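Carrasco 2 vs. Vasent: two months with a pair of budget grippers

I've been putting off writing this one because I kept changing my mind, and then the comments on my controller post filled up with people asking which gripper I ended up keeping. So, fine. These are my notes on the Carrasco 2 and the Vasent, both two-finger parallel grippers, both electric, both aimed at people like me who have a small arm and a smaller budget.

First, what I was trying to do. I have a pick and place job that handles drinks cans and other skinny round stuff, and my old gripper was terrible at it. Flat pads, no give, and it squirted anything cylindrical out the side like a bar of soap. I wanted something I could drop into the simulator first, mess around with for a few weeks, and then bolt on without rewriting everything. I do all my sim work in Prallness, so a decent model for Prallness was near the top of my list, right up there with price.

I ordered both from Praltimthorpe, who packed them well and were quick. The Carrasco cost me $815 with the standard pads. The Vasent was cheaper, but then I had to buy the cable separately and a flange adapter on top, so by the time it was on the arm the gap had mostly closed. Check the parts list before you get excited about the price, is all I'm saying.

Setup

The Carrasco was on and talking to my controller before lunch. The bolts are the normal size, the cable comes out the side where it doesn't snag, and the settings page is plain but it makes sense. You give it a width, a speed and a force and off it goes.

The Vasent took me the rest of that day and a good bit of the next evening. The manual has one wiring diagram for the older version and one for the newer version and doesn't label which is which! I guessed wrong. Nothing burned, thankfully, it just sat there blinking at me. Once I'd swapped the two wires it was fine and it's been fine ever since, but I was pretty grumpy by then and I may have held it against the thing for a week.

Grip and feel

The Vasent is the stronger of the two, no contest. If you're picking up blocks, brackets, chunky printed parts, anything that doesn't mind being squeezed, it's lovely. It closes with a snap and it stays closed. Turn the force down for something soft, though, and it gets jerky. There's a dead spot at the low end where you ask for a tiny bit more and get a lot more, and I dented a fair few empties finding out where it was.

The Carrasco is gentler all the way down. It also tells you how far it closed, with a number I've come to trust, so my script can work out whether it has a can, has a crushed can, or has missed completely and is holding air. The Vasent reports position too, but mine drifts a little after a long run and needs homing again. Not a huge deal if you build the homing into your loop. I forgot to, twice.

Noise: the Carrasco hums, the Vasent clicks. My desk is next to my bed, so I care about this more than most reviewers do. Hum wins.

In the simulator

Okay, this is where I spent most of my time — and where the difference was bigger than I expected. Both companies give you a model file. The Vasent one looks gorgeous, all the little curves are there, but the collision shapes are so detailed that contact goes crazy. Objects buzz between the pads, and every now and then one shoots off across the table. I swapped in simple boxes for the pads and that calmed it down, but I'd rather not have had to.

The Carrasco model is blockier and it just behaves. I ran 2,664 grasp attempts on it over a string of nights, mixing up the object, the approach angle and how high on the object the pads close. Cans were the ones I cared about. Gripping around the middle was boring in a good way. Gripping low was where things got interesting, with a tall thin can sticking way up past the pads and wanting to lean. I put a wrist camera in the sim as well, looking out past the fingers, and I'd tell anyone to do the same. The success number only says whether the can got held. The wrist view shows you the tilt, and tilt is what ruins your placing later on.

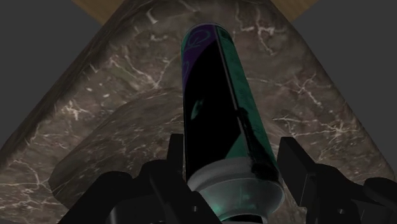 Low grip on the tall can, from the wrist camera in sim. Check out the lean!

I like to use a busy table texture for these runs, by the way. A veiny marble slab is a mean thing to put behind an object if you're testing any kind of vision, and I'd sooner find out in sim that my detector gets confused than find out on the real arm. A can with big blocks of purple, teal and black on it is a nicer test than a plain gray cylinder too, and you can read the lean much more easily off a printed wrap.

Things I'd change

Carrasco, please sell the longer pads in the same box. The standard ones are okay on tall stuff but I'd love a bit more contact, and buying them later means paying shipping again. The screws on the pads are also tiny and I've already lost one to the carpet.

Vasent, fix the manual. Put the cable in the box. And ship a second, simpler model file next to the pretty one, it would take somebody an afternoon and save the rest of us a weekend.

So which one?

I kept the Carrasco on the arm. For cans and bottles and anything a bit delicate it's the easier one to live with, and the sim model alone saved me a pile of fiddling. The Vasent is on the shelf and I haven't sold it, because I have a job coming up in September with heavy little metal parts and I think it'll be great at that.

If you've got either one working with soft pads, leave a comment and tell me which ones you bought. I've tried cutting my own out of a mouse mat and they peel off after a day.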